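로봇/자동화 게시판 > 데이터 수집·텔레옵
제목: 핸드그리퍼 수집 전에 테이블 청소 기준 어디까지 잡으세요?

글쓴이 tarkness_hj
조회 900 댓글 14

급하게 씁니다. 저희 팀 콩 분류 태스크 (팥색 강낭콩이랑 녹두 섞어놓고 트레이로 옮기는거) 핸드그리퍼로 모으는 중인데 내부 규칙 문서를 새로 만들라고 해서요. 1월까지 초안.

지금 쓰는건 Noreen Rizvi 님이 예전에 만든 한 장짜리 체크리스트. 항목이 너무 뭉뚱그려져 있음. "작업면 정리할 것" 이게 끝. 정리가 뭔데요... 사람마다 다 다르게 해요. 누구는 알콜로 닦고 누구는 콩만 치우고 바로 다음 에피소드 시작.

제일 싸우는게 세 가지.
- 테이블에 남은 얼룩, 가루 자국
- 위치 표시용으로 그려놓은 선
- 손가락(핑거) 앞면 상태

오늘 오후에 돌린 세션 하나 올려봅니다.
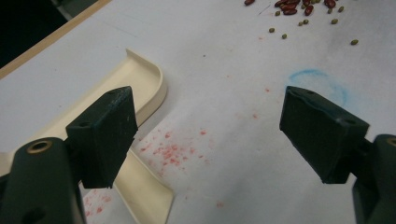 그리퍼 열린 상태, 강낭콩·녹두는 위쪽. 트레이 오른쪽 빨간 점들이랑 파란 동그라미 두고 의견 갈림

저는 이 상태면 수집 중단하고 닦아야 된다고 보는데 옆자리는 그냥 가자고 함. 기준 문서 갖고 계신 분들 어떻게 쓰셨는지 좀 알려주세요. 통째로 공유 안되면 항목 제목만이라도.

댓글

dogar_lab
그냥 가도 됨. 실환경에 깨끗한 테이블이 어딨어요. 얼룩 있는 데이터가 나중에 더 쓸모있습니다.

 └ tarkness_hj
 저도 반은 동의하는데 대상물이 빨간 강낭콩이잖아요. 빨간 점이 집을 물건이랑 색이 비슷해서 걱정인거죠

 └ dogar_lab
 크기가 다르잖아요 점이랑 콩이랑. 그정도 구분 못하면 모델 문제임

 └ 납땜하는곰
 해상도 줄여서 학습하면 그 크기 차이가 얼마나 남을지는 해봐야 아는거 아닌가요. "모델 문제"로 넘기면 규칙 문서가 왜 있음

Agata_B
Agata Barbieri 입니다, Trembridge에서 수집 규칙 담당해요. 한국어 서툴러도 이해해주세요.
우리는 "깨끗함"을 쓰지 않아요. "기록됨"을 씁니다. 얼룩이 있어도 되는데, 세션 시작 때 작업면 사진 한 장 찍고 로그에 적어요. 세션 중간에 닦는 것은 금지. 닦으려면 세션 끝내고 새 번호. 제일 나쁜 데이터는 앞의 절반은 더럽고 뒤의 절반은 깨끗한데 아무도 모르는 것이에요.

 └ tarkness_hj
 오 이거 좋네요. 중간에 닦는거 금지... 우린 정반대로 하고 있었음;; 에피소드 사이에 수시로 닦아요

 └ 납땜하는곰
 근데 중간 금지면 진짜 뭐 쏟았을때는요? 그냥 계속 찍어요?

 └ Agata_B
 쏟으면 중단. 그 에피소드 폐기 표시하고 세션 종료. 파일은 지우지 않아요, 표시만 합니다.

rizwan_a
파란 동그라미 얘기를 아무도 안하시네 저는 이게 얼룩보다 훨씬 급해보임
흐린 부분도 있고 손으로 그린거라 모양도 삐뚤. 이걸 배치 기준점으로 쓰는거면 지워질 때마다 다시 그릴텐데 그때마다 위치 틀어져요. 그리고 태스크랑 상관없는 표시면 아예 없애야지 정책이 그걸 보고 외웁니다. 저희는 작년에 156개 에피소드를 그래서 통째로 다시 찍었어요. 테이프 표시 보고 손이 가더라고요 물건 없어도

 └ dogar_lab
 그건 테이프를 매번 같은 자리에 둬서 그런거고요. 표시를 섞으면 되잖아요

 └ rizwan_a
 섞을거면 섞는 규칙을 문서에 써야죠. 지금 원글엔 그것도 없잖아요. 초크 같은 걸로 대충 그린거 있다없다 하는건 섞은게 아니라 관리 안한거임

 └ tarkness_hj
 뜨끔... Rizwan님 말이 맞아요 표시 관련 조항이 하나도 없음. 추가하겠습니다

모서리깎는사람
핑거 얘기. 앞면에 허연 긁힌 자국이랑 먼지 같은거 보이네요. 초록색이라 더 티남. 저희 기준은 이래요
1. 세션 시작 전 앞면 마른 천으로 닦기
2. 나사 풀림 확인, 손으로 흔들어서 유격 있으면 사용 금지
3. 50 세션마다 핑거 앞면 사진 찍어서 이전꺼랑 비교
4. 교체하면 로그에 교체 시점 꼭 남기기
긁힌거 자체로는 교체 안합니다. 끝이 닳아서 모양이 변하면 그때 교체. 녹두처럼 작은거 집을땐 끝이 전부라서

 └ tarkness_hj
 유격 확인은 저희 체크리스트에 있긴 한데 다들 그냥 체크만 하는듯

 └ 모서리깎는사람
 체크칸 말고 숫자나 사진을 요구하세요. 체크칸은 그냥 다 체크됨

tekal_bushra
Tekalbridge Bushra Usmani. 짧게만. 물건 초기 배치도 문서에 넣으세요. 사진 보면 콩이 위쪽 끝에 몰려있고 강낭콩 무더기는 화면에 잘려있는데, 시작 위치가 매번 저러면 문제고 한번 저런거면 괜찮고. 그건 한 장으론 모르죠. 우린 작업면을 4 구역으로 나누고 구역별로 돌아가면서 뿌립니다. 시작 프레임에 대상물이 다 들어와야 한다, 이 조항도 있어요

 └ dogar_lab
 손에 들고 하는 그리퍼인데 시작부터 다 들어오게 하는건 좀 과한데요. 움직이면 화면 바뀌는데

 └ tekal_bushra
 과하다는 말 많이 들어요ㅎ 시작할때만이에요. 그 다음엔 상관 안함

 └ 납땜하는곰
 저는 이건 dogar님 편. 일부만 보이는 상태에서 찾아가는 것도 배워야됨. 대신 비율은 정해놓고

tarkness_hj
다들 감사합니다. 일단 초안 뼈대 이렇게 갑니다. 틀린거 있으면 말씀해주세요

작업면
- 세션 시작 전 사진 1장, 얼룩/자국 있으면 로그에 색이랑 위치
- 대상물이랑 색 비슷한 자국은 시작 전에 제거. 안지워지면 로그에 별도 표시
- 세션 도중 청소 금지. 쏟으면 에피소드 폐기 표시 후 세션 종료

표시선
- 태스크에 안쓰는 표시는 시작 전에 삭제
- 쓰는 표시는 손으로 그리지 말고 틀 대고. 섞어쓸거면 섞는 방법 명시

핑거
- 앞면 닦기, 유격 확인 (사진 첨부)
- 교체 시점 로그

배치
- 구역 나눠서 순환. 시작 프레임 조항은 보류, 팀에서 얘기해보고

트레이 위치 고정할지 말지는 아직 못정함. Arsalan Hashmi 님은 고정하자는 쪽이고 저는 조금씩 옮기자는 쪽

 └ dogar_lab
 색 비슷한 자국 제거는 여전히 반대요. 근데 로그 남기는건 찬성. 나중에 자국 있는 세션 없는 세션 나눠서 학습해보고 결과 올려주세요 그게 제일 궁금함

 └ rizwan_a
 트레이는 옮기세요. 고정하면 표시선이랑 똑같은 문제 생겨요. 대신 옮긴 범위 적기

 └ Agata_B
 문서에 버전 번호도 꼭 넣으세요. 세션 로그에 어느 버전 규칙으로 찍었는지. 우리는 이것을 늦게 넣어서 많이 후회했어요.

 └ tarkness_hj
 버전번호 ㅇㅋ 넣을게요. 비교 학습은 시간이 되면... 일단 초안부터 내고요

댓글을 쓰려면 로그인하세요
이전글 | 목록 | 다음글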